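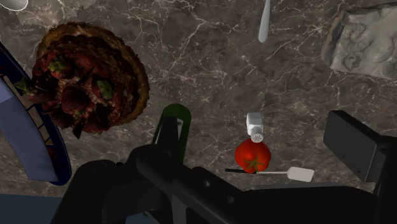
A simulated kitchen counter, with pizza, tomato and salt shaker in view of the gripper.

The Gradis code for household robots runs to 118 clauses, and 49 of them can be met without a real kitchen. Rendered counters will do. Awwad, which sells testing software, calls this good practice. I'd call it cheap practice, at least until someone shows the numbers carry over.

Wirkik says its arm passed 3,856 simulated trials. Fine - but on whose counters, and what counted as a pass? The code asks only for "reasonable variety" in objects and surfaces. A lab can pick its own marble and its own tomato, then grade its own work.

Redero wants 400 physical trials added before any arm gets a label. Makers complain about the cost. They might, but a buyer reading that label in August will assume the thing has touched a plate. The draft does not require the label to say otherwise.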